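紙の扱いを記録するときの作業メモ

ハンドグリッパーで紙をつかむ動作は、学習用データの中でも失敗が多い。Zemariでの収録をもとに、家庭や工作室の机でも使える手順をまとめておく。

準備
・机の上の物は収録前に位置を決め、11回ごとに配置を変える。同じ配置が続くと、モデルは紙ではなく背景を覚える。
・紙はコピー用紙でよい。平らなもの、二つ折り、ねじったものを混ぜる。比率は均等にしなくてよいが、記録表に残すこと。
・指の内側のゴムは乾いた布で拭く。紙粉がつくと滑る。

動作
・近づく速度は一定にする。直前で止めて位置を直した回は、削除せず「修正あり」の印をつける。
・ねじった紙は中央より下をつかむ。上をつかむと持ち上げたときに倒れる。
・閉じきってから一拍おいて持ち上げる。閉じながら上げた記録は、開閉のタイミングが読み取りにくい。
・置くときは紙の下端が台に触れてから開く。

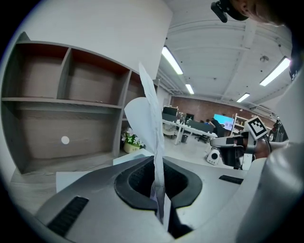

一本の記録は短いほうが扱いやすい。Lysenkoの班では約600本を一区切りとし、そこで一度学習にかけてから次の配置を決めている。2,000本まで一気に録ると、癖のある持ち方がそのまま残る。操作者は途中で交代する。Bilykは手首を右に傾ける癖があり、二月の分は彼の記録だけで学習させるとグリッパーも右に傾いた。

保存名には紙の状態、操作者、配置番号を入れる。折り目のついた紙は平らな紙の箱に戻さず、別の箱に分ける。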